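Seventeen Winters in Kavudside

I came to Kavudside the way I come to most strategy games, which is years late and with a sandwich in one hand. A friend had been nagging me about it since January. "It's the one with the salt," was the whole pitch. I put it off, then I lost a weekend, then I lost another one, and now I'm the person doing the nagging.

The setup is simple enough. You run a river town caught between two bigger powers, Satex to the north and the Dillis League down on the coast. Both of them want your salt. You have one wall (bad), one bridge (worse) and 758 townspeople, every one of them with a trade, a temper and an opinion about you. A full campaign lasts 17 winters. My first one ended in the second.

What killed me was bread. I had spent the whole fall hiring pikemen, and they looked terrific lined up along the bridge – really, I took a minute just to scroll up and down the row. Then the snow came and it hit me that pikemen eat like everybody else! Satex didn't even bother to attack. They parked an army across the river and waited while my millers walked out of town.

So I started over and did what the game had been hinting at all along, and read the ledger.
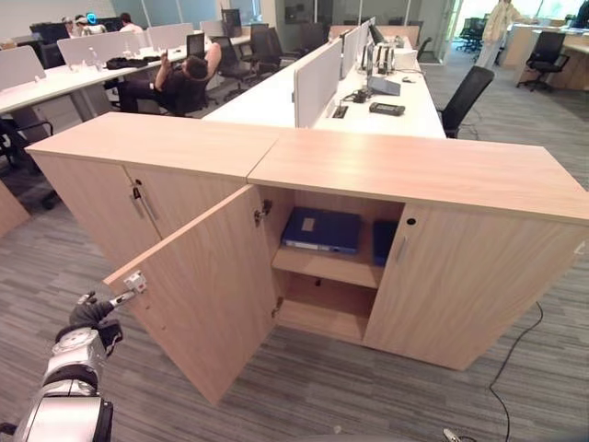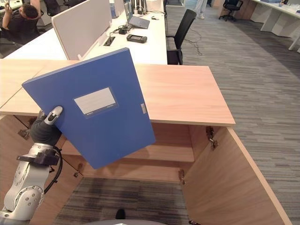
The ledger is the real battlefield

Every season the game hands you a big ugly book of numbers. Grain, timber, salt, wages, who owes what to whom. I skipped it for hours. Once I gave it some time I found that most of the fighting gets settled in there, a couple of seasons before anyone picks up a pike. Sell your salt to Dillis early and Satex can't pay its cavalry. Hold on to it too long and both sides get the same idea about your bridge.

The battles are fine when they come. You get up to 3072 soldiers on the map, and they move in clumps that take forever to turn around, so you have to commit early and then sit there chewing your thumbnail. I love that. I don't love the camera, which drifts off toward the hills whenever you zoom, and the river crossings are still a mess. Half my archers once spent an entire siege standing in the shallows.

Who's it for?

If you want fast, skip it. Aaltonen, the small studio behind it, clearly likes things slow, and the last patch made winters even longer. There are 2 difficulty settings and the easier one still flattened me.

I'm on my fifth campaign now, winter eleven, with a decent wall and a granary I'm weirdly proud of. Satex has just sent me a very polite letter about the bridge, and I haven't answered it yet.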